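Print this page | E-mail to a friend
2 comments | 44 shares

Notes for October talk, Jelemdale woodturners - READING A BLANK BEFORE YOU CUT

Start on time. Thank Valentyna for the hall. Phones off.

Opening: the 757 blanks story. Keep short!! Zieliński yard, whole batch in pale stock, everybody grabbed the prettiest ones. Pretty isn't the same as sound.

Grain first. Which way does it run, does it stay straight all the way down. Tilt it to the light. Pale wood hides a lot, you want a low lamp from the side, not overhead.

Smudges and gray marks - don't panic. Could be handling, could be stain in the wood. Pencil a ring round it, take one light pass, look agian. Still there? Decide then. Jarosław will say bleach it. Let him, then move on.

Specks: same deal. Poke with an awl.

Color shift, one corner warmer or pinker than the rest. Some folks like it. Mention Aicha's bowl, pass it round if she brought it.
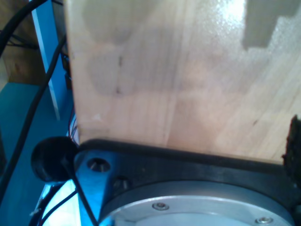 Glare - smooth face bounces the light and you lose the grain right there. Turn the block a bit, or move yourself. 200 grit takes the shine off, 2 minutes tops.

Then ends. Always check the ends, cracks start there. Wax if its going to sit.

Questions. If Ifeanyi asks about kilns, send him to Wiesława at the break.

Stack chairs after, lights off by the side door.

Print this page | E-mail to a friend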